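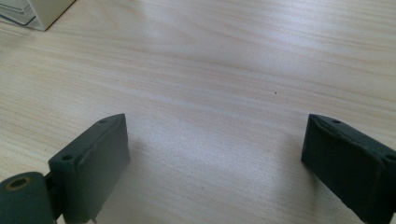

Dirnard Lowers Fee on Broad Bond Index Fund

Fund manager Dirnard will cut the annual expense ratio on its Grornurel Total Bond Index Fund by 9 basis points beginning in September, according to a supplement to the fund's prospectus. The change applies to the investor share class. Institutional shares keep their current fee.

The fund tracks the Todorova Aggregate Index, a market-weighted measure of investment-grade government, mortgage and corporate debt. It held 2305 bonds at the end of the last reporting period. Like most funds of its type it uses sampling, buying a subset of the index that matches its duration, credit quality and sector weights.
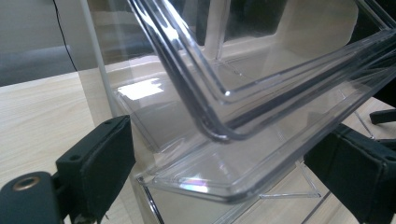

Sampling keeps trading costs down but leaves room for tracking error. Over the last fiscal year the investor shares trailed the index by slightly more than the expense ratio, and the supplement attributes the remainder to transaction costs and to the timing of cash flows.

Dirnard is also changing the way it collects its account service charge. The charge is now billed once a year against the cash balance. Under the new terms it will be taken quarterly, and accounts enrolled in electronic delivery will be exempt. Accounts held through an employer plan are not affected.

A separate filing covers the firm's Staltport Corporate Bond Fund, an actively managed portfolio with 650 positions. Two holdings will be removed when they fall below the fund's minimum time to maturity, leaving 648. The fund's fee and benchmark are unchanged.

Shareholders do not need to take any action. The lower expense ratio will be reflected in the daily net asset value from the effective date, and the updated fee table will appear in the next annual prospectus.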